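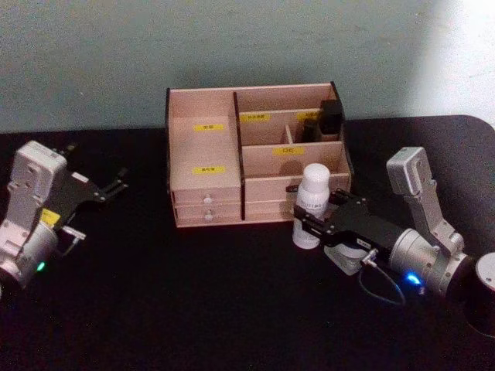
Figure 1. Two-arm cell with the labelled organizer. Right gripper closed on the bottle, left gripper open.

Step 3: Collecting and training the put-away policy

You should have finished arm calibration (Step 2) before starting. If the head camera has been bumped since then, redo it. An extrinsic error that barely shows on a bare table will put the fingers into a divider.

3.1 Fix the organizer position

Centre the organizer between the two bases and mark its corners on the table. We do not randomize its pose in the first training set. Only the object start positions and the target compartment vary.

3.2 Write the target list

Each compartment gets a text label, and the same string goes in the episode file as the instruction. Keep the spelling identical. In the March set we had "upper drawer" and "top drawer" mixed together, and the Drolosetti encoder treated them as separate targets.

3.3 Record

Start the recorder in Collbridge with both arms at home. Teleoperate one object per episode and stop when the gripper has opened and cleared the organizer by a hand's width. Cap episodes at 60 seconds and discard anything longer. Grasp bottles on the lower body - a grasp near the cap tips them on release.

The idle arm still gets logged. Do not mask its joints, or the policy will let it drift during drawer tasks where both arms are needed.

We recorded 800 episodes. Svatopluk Ďurica wrote the script that flags dropped frames, and it rejected 23 of them.

3.4 Train

Use the default Weerakoon config with these changes:

action chunk: 16
image crop: off
seed: 1423

Leave the crop off. With it on, the outermost labels fall outside the input and the policy guesses between neighbouring slots.

3.5 Check before running on hardware

Replay five held-out episodes open loop and plot predicted against recorded gripper width. The closing edge should line up within a few frames. If it lags, check the camera timestamps first, then the cable strain relief at the wrist.

Next: Step 4, Evaluation on the Stovlow object set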